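Cindness Tenants' Forum > Building Policies > Food and drink at shared desks

facilities_desk
8 January 2025

Members are advised that the revised policy on food and drink at shared desks is now open for comment. Under the draft, meals would be taken in the second-floor kitchen only. Covered beverages would remain permitted at desks. The draft applies to all 40 desks in the Betard wing.

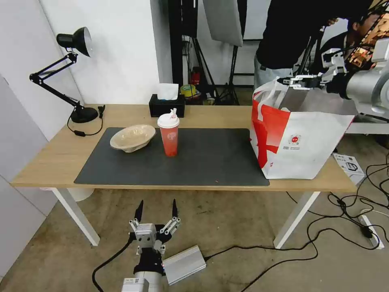 Comments should address the text of the draft and should be posted in this thread before the end of January. Matters concerning parking belong in the separate thread.

northwing_tenant

Our office does not support the draft. The kitchen seats nine, and the Londoño side of the building already fills it by noon. A rule that sends every desk user there at the same hour cannot be observed in practice. We would ask that section 2 be withdrawn until seating is addressed. 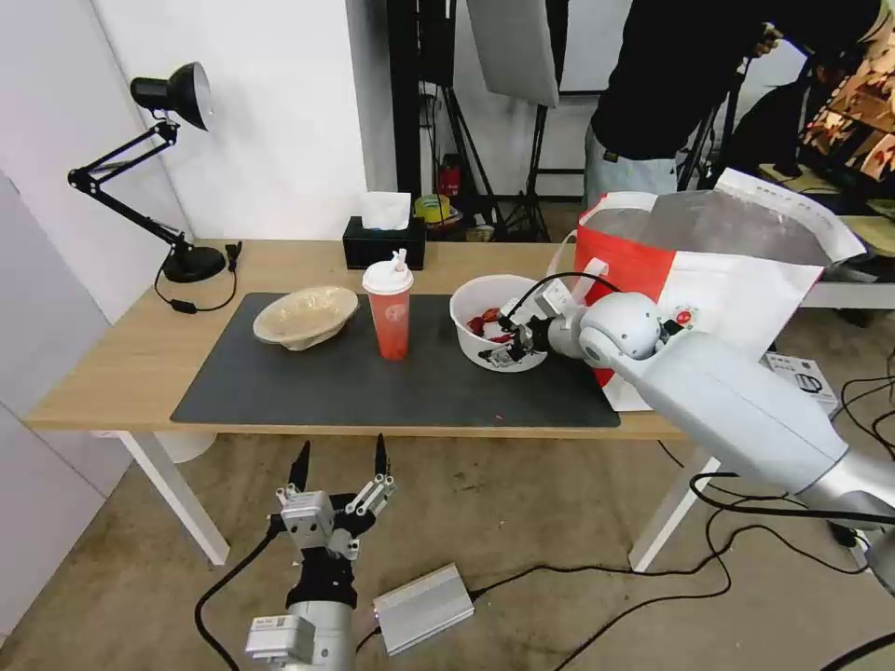
We would accept a requirement that each user clear the desk on leaving, with food waste taken to the kitchen bins.

asar_accounts

We respectfully disagree with the previous poster. The clearing requirement has been in the house rules for two years and is not followed. Our share of the last extra cleaning charge was $300, and our staff do not eat at the shared desks at all.
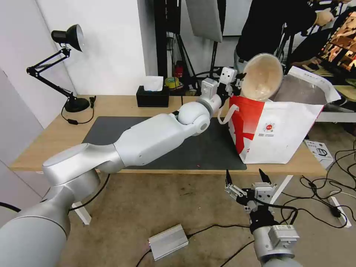
It is our position that the charge should fall on the wing where it arises. If that cannot be arranged, we support the draft as written.

northwing_tenant

The $300 included the carpet in the lobby - please see the itemized statement. Desk cleaning was $200 of it.

asar_accounts

Noted, and I stand corrected on the breakdown. Our position on section 2 is unchanged.

facilities_desk

Thank you for the comments received. Seating will be reviewed. In the meantime, section 3 has been reworded to state that a beverage is considered covered if it has a fitted lid, with or without a straw.

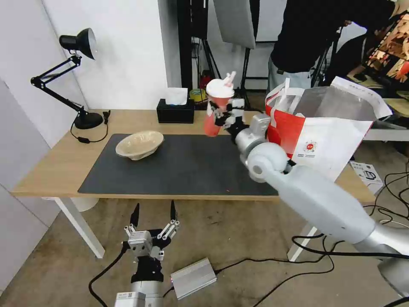 Revised text of section 3

3.1 Beverages at shared desks must have a fitted lid.
3.2 Open mugs may be used in the kitchen and meeting rooms.
3.3 Spills are to be reported to the front desk the same day.

quietfloor

Does 3.2 include the small meeting room on the Betard side? It has carpet.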